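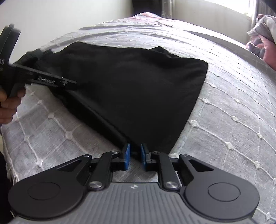
Lalmont Tufted Bedspread, Light Gray
Item 943
Sold by Langate Home Supply

Bedspreads / Textured / Lalmont

Available sizes: twin, full, queen, king
Weight, queen: 6 lb on our shipping scale
Color: light gray with raised white tufts
Sold singly. No shams, no bed skirt.

What it is

A woven bedspread with a slightly fuzzy surface and a pattern of white tufts standing up from it. It is cut to hang over the sides of the bed, so you don't need a skirt unless you have a very tall frame. Lalmont calls it "a cloud for the modern bedroom." We have handled a lot of bedspreads and would call this one a medium-weight cover with some texture.

What Lalmont says, and what we think of it

"Hotel quality." This has no fixed meaning. Hotels buy all kinds of things.

"Good for 1000 washes." We asked how this was tested and got a brochure back. Washed every week, that would be close to twenty years, and we've had the line in stock for a lot less time than that. Don't buy it on the strength of this number.

"Wrinkle free." Somewhat. The tufts break up the surface, so creases are harder to spot than they would be on a flat cover. Pull it out of the bag and it will still have fold lines. Ours needed a couple of nights on a bed before the worst of them let go.

"All-season warmth." It is one layer. In winter you will want a blanket under it.

"Luxury natural blend." We have asked for the fiber percentages in writing and will put them on this page when we get them. If you have a fiber allergy, please wait until then.

Sizing

Measure the bed with everything on it, mattress pad and topper included. Lalmont's chart assumes a fairly thin mattress. Customers with deep mattresses have told us the drop looked short on the sides, and they were right. Going up one size usually fixes it, though the foot end may then touch the floor.

There is no top or bottom to the pattern that we can find. Use the care label to keep the same end at the foot.

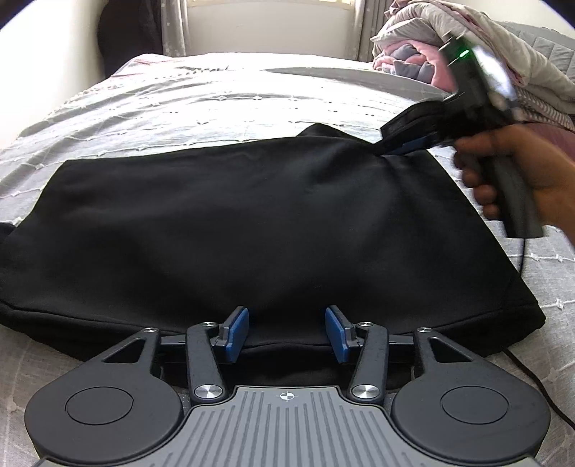

Page last changed: July, by Omolara Nwankwo

Folding laundry on it

Plenty of people use the bed as a folding table, and we get asked whether the tufts make that harder. A little. A sweatshirt folds fine on it. Thin things like T-shirts don't lie quite as flat as they would on a smooth cover, and if you're fussy about sharp creases you'll want a table.

The better side of it is contrast. Dark clothes show up well against the pale gray, so you can see where a hem or a seam has gone. White socks are another story.

Lint is the question we can't settle. Lalmont says "shed resistant," which leaves them plenty of room. Any new cover with a fuzzy face can leave something behind on black clothing. Wash it once on its own before you put dark laundry on it, and check a sleeve afterward. If it is still shedding after a second wash, send it back.

Care

Machine wash cold, gentle cycle, by itself.
Tumble dry low. Take it out while slightly damp and spread it on the bed.
No bleach, no fabric softener.
Do not iron the tufts.
Small pulled loops can be snipped level with scissors. Don't tug them.

Queen and king need a large-capacity washer. Lalmont says a standard one will do. Ours walked across the floor.

Who should skip it

Cat owners, probably. Raised tufts and claws are a poor mix, and we don't cover snags under returns. Anyone who wants a crisp, flat bed should look at the Fashola Plain Weave, which costs less and dries faster. The Ornport Quilted is the warmer choice, but it comes in darker colors only and we find the stitching uneven from one piece to the next.

Shipping and returns

Ships in about 4 working days. Returns are accepted on unused covers and on covers washed no more than twice, if shedding is the complaint. Keep the bag. Colors on screens vary, so ask for a swatch if you're trying to match a wall or a rug. Swatches are free, one per household.

Questions about this item go to Omolara Nwankwo at the Langate bedding desk. Please have the item number ready.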